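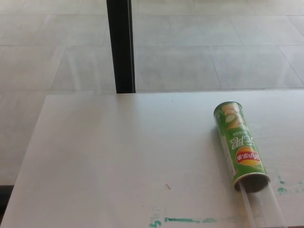

Willa Grout Haze Remover, 500 mL
by Clarmont

You grouted the floor, wiped it down, admired it and went to bed. In the morning it looked as though someone had breathed on every tile. Welcome to grout haze, the reward for a job done almost well.

Willa is a mild acid cleaner for the cement film left behind on glazed ceramic and porcelain. It smells faintly of vinegar and regret. One bottle, diluted, does a fair-sized kitchen, or a small bathroom belonging to someone who really went for it with the float.

How to use it
Wait until the grout has cured. The bag will tell you how long, and the bag is more patient than you are. Dampen the floor, mix one part Willa to ten parts water in a plastic bucket, and work it in with a white nylon pad. Leave it for 2 minutes, scrub again, mop up and rinse twice. Wear gloves.

Do not use on marble, limestone, travertine, terrazzo or anything your mother-in-law brought back from Italy. Acid eats these, and we can't un-eat them. Try a hidden corner first if you aren't sure what you have. Never mix with bleach.

It won't shift epoxy grout. For that you want Eide, also on this site, and a free weekend.

Details
Size: 500 mL
Colour: clear
Item no.: 158
Store above freezing, in the original bottle

Customer comments
"Took the grey film off my hallway in an afternoon. My knees are another matter." Kamran Pakzad

"Works. The cap is childproof and also Kai-proof." Kai Ehlers

We've since changed the cap. Kai reports no improvement.

Related items: Eide Epoxy Film Stripper, Plurkora Nylon Pads, Clarmont Knee Pads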